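**Mosaic tile** (also *small-format tile*, in older trade lists *mesh tile*) is any wall or floor tile small enough that it gets sold in sheets, not one at a time. Usually square. Glass, glazed ceramic, porcelain, stone. Used in kitchens, bathrooms, pools, shop fronts, subway stations, tabletops.
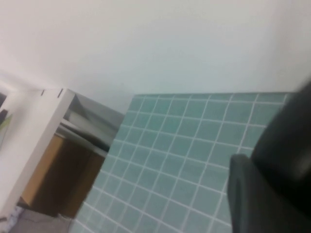
## Terms

A single piece is a *tile* or *chip*. The older word is *tessera*, plural tesserae, mostly kept for art mosaic. A *sheet* is a block of chips held together by mesh on the back or paper on the front. *Joint* is the gap, *grout* is what fills it. *Field* means the main area, *trim* the edge pieces. Sellers mix these up all the time and some catalogs call the whole sheet a tile. Check before ordering.

## History

Pebble floors came first, in several parts of the ancient world. Cut stone cubes later, then glass, which gave stronger color on walls and vaults. Greek and Roman floors are the best known. Byzantine work pushed glass and gold much further.

Machine-pressed clay tile arrived in the 1800s and changed the price of everything. Small unglazed pieces went down in lobbies, bathrooms and barber shops, often hexagons. Pasting the pieces face down on paper meant a setter could lay a whole patch at once, which cut the labor a lot. Mesh backing came after and took over most of the home market, because you can see the pattern while you work.

Colors follow fashion. White with black for the early bathrooms. Pastels mid-century, pink and mint and pale yellow. Browns and oranges after that. Greens and blues have come back more then once.

## Materials

- **Glazed ceramic.** Cheap, easy to cut, wide color range. Glaze chips on hard knocks. Better on walls.
- **Porcelain.** Denser, takes up very little water. Fine for floors and outdoors. Harder on the cutter.
- **Glass.** Bright, doesn't absorb water. Shows the adhesive behind it if it's see-through, so white adhesive is normal.
- **Stone.** Marble, slate, travertine. Most kinds need sealing. Marble marks with lemon juice or vinegar.
- **Metal and resin.** Mostly accents. Scratch easily.

## Makers and lines

Hundreds of small makers, many short-lived. Lines get renamed when a firm is sold, which makes matching old work a pain.

Trirnimov began with pool tile and moved to kitchens later. Its catalog lists 123 colors, the bulk of them glazed. Wuketti makes glass only, paper-faced, mainly for contractors. Arboleda is a color line, not a firm: matte greens and earth tones, sold under two different owners so far. Costwood is a distributor with its own budget range, sheets in boxes of 5. Product code 2416 in the Costwood list covers two separate finishes (gloss and satin) so the finish has to be named on the order. This was still the case in the August price list.

## Installation

### Surface

Flat, dry, solid. Small tiles follow every bump in the wall, where a big tile would bridge it. Cement board or a similar backer in wet areas, with waterproofing. Painted walls should be sanded first, loose paint off.

### Setting

1. Mark a level line. Don't trust the counter or the tub.
2. Dry-lay a row to see where the cuts fall.
3. Spread thinset with a small-notch trowel, then knock the ridges flat. Tall ridges squeeze up through the joints.
4. Press the sheet in, tap with a flat block.
5. Check the gap between sheets. It should match the gap inside the sheet, otherwise the sheet lines show from across the room. Most common fault in home jobs.
6. Paper-faced only: wet the paper, wait, peel, nudge any crooked pieces.

### Grouting

Let the adhesive cure first. Work grout in with a rubber float, diagonal to the joints. Wipe with a damp sponge, not a soaked one. Haze comes off later with a dry cloth.

Small tiles mean a lot of joint, so grout color matters more than usual. White grout makes the grid stand out, a matching shade makes it fade into one surface. Dark grout hides dirt but can stain pale stone.

## Care

Mild soap and water for most. No acid cleaners on stone or on cement grout. Cement grout can be sealed, epoxy grout doesn't need it. Cracked joints in corners usually mean grout was used where flexible caulk should of gone. Rake it out and recaulk.

Single loose chips can be reset. Keep a spare sheet from the original box, dye lots differ.

## See also

- Backsplash
- Encaustic tile
- Terrazzo
- Thinset

*Last revised 24 Sep 2018. Makers section needs sources.*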